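4.2 Folding knitwear on a flat surface

Use this procedure for sweaters and cardigans that will be stored in the Manurung drawer insert or on an Andow shelf. Woven shirts are covered in section 4.3. Do not hang heavy knits; the shoulders stretch under their own weight.

Before you start

Clear a flat area at least twice the width of the garment. A made bed is suitable if the sheet is pulled tight. Close all buttons and zippers. Empty the pockets.

CAUTION: Remove rings and bracelets with open settings. Cable panels and embroidery snag easily, and a pulled thread cannot be repaired by pressing.

Laying out

1. Place the garment face down and spread both sleeves to the sides.

2. Smooth the body from the neckline toward the hem. Follow the direction of the cables. Do not pull across them.

3. Check that the side seams lie straight. If one seam has moved inward, lift the fabric at the seam and reset it.

4. For a garment with embroidery on the shoulder or near the collar, turn it face up before going on. Lift it in gathered folds and lower it again – do not drag it over the sheet. 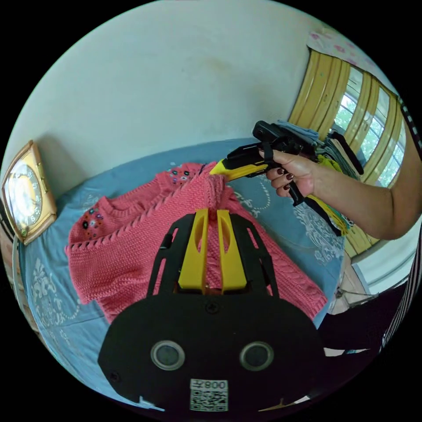

Page 21

The pink cable-knit sweater has small embroidered flowers near the collar, so the face-up method applies. Keep the fold lines clear of the flowers. Stitching that is creased for a whole season tends to stay creased.

Folding

5. Fold one side of the body inward by a quarter of the width. Lay the sleeve back on itself so that it runs parallel to the side seam.

6. Repeat on the other side. The two folded edges should meet or almost meet at the center.

7. Bring the hem up to the middle of the body, then fold once more to the base of the neckline.

8. Press lightly with a flat palm to let the air out. Do not use an iron.

NOTE: If the finished fold is wider than the drawer insert, open it and repeat from step 5 with a deeper side fold. Adding a third fold lengthwise makes the packet too thick for the divider.

Stacking

Place heavy knits at the bottom and thin items at the top. Limit each stack to six garments, or four if they are cable-knit. Turn all folded edges the same way so that one item can be taken out without opening the next.

Leave 15 mm between the top of the stack and the shelf above. With the Wovix lidded box, leave the same gap below the lid.

CAUTION: Do not store knits that are damp. Let them dry flat first, away from direct sun.

For replacement dividers, see section 6.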